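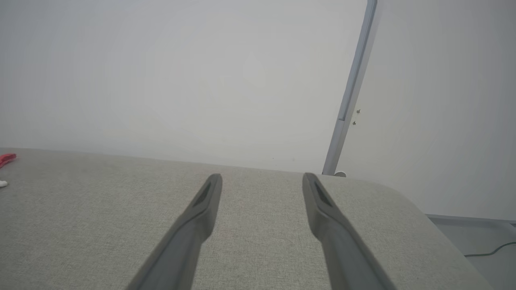

Drika is a method for learning pick-ups from wrist-camera video alone, and I've spent since July trying it on our own arm. The write-up comes from Sugeng Mandagi and Endang Ngau, and the code installs without trouble. The idea is simple: the policy never gets a depth reading, so it has to judge height from how the surface looks between the open fingers. On pale grey fabric like ours, with a fine speckle and a rounded corner that drops away, I expected it to struggle. It did, but less than Clamov, which we used before.

We trained on 536 demonstrations and ran 228 test grasps. Drika was steady on soft surfaces and slow to commit near an edge. Small objects at the far side of the view were its weak spot – it would often drift past them and have to come back.

**Good:** short training time, clear logs, no calibration step.

**Less good:** the settings file has 4 options that the paper doesn't mention, and one of them (the crop size) matters a lot. The default is wrong for wide lenses.

I'd pick it over Clamov for cloth and cushions. For hard tabletops I'd stay with Tindholm, at least until the next release.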